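About Bruron Paper & Packing Supply

Print | E-mail

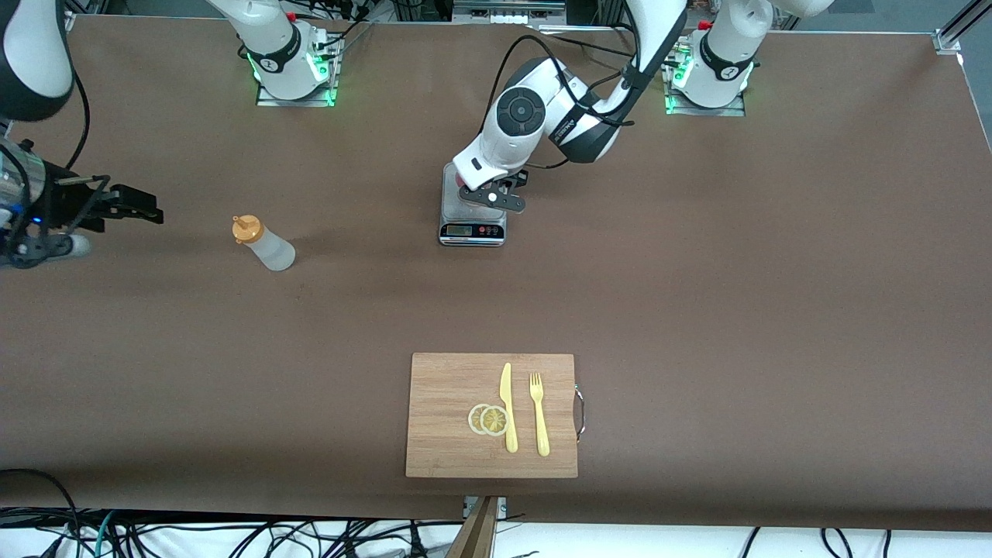 Brown paper on a large tabletop.

Bruron sells paper, boxes, tape and packing supplies to small shops and households in the Brarmont area. We have been in business for 14 years. We began with kraft paper by the roll and still sell more of it than anything else.

Our main store is on Hiebert Street, with parking behind the building. The counter opens at 8 a.m. A second location in Larkel handles bulk orders and pickup only. The two stores share stock, so an item that is out at one can usually be moved to the other by the next morning.

We cut paper to length at no charge. Rolls come in 4 widths, and sheets can be ordered flat or folded. Boxes are sold singly or by the bundle. Customers who are moving may return unused boxes within 14 days if they have not been taped.

Business accounts are open to any company with a local address. Account customers are billed once a month and get free delivery inside Brarmont. Delivery to Larkel and the county roads is charged by distance.

Both stores close for 2 days in February for inventory. Orders left by phone during that time are filled when we reopen, in the order they came in.

Print this page | E-mail this page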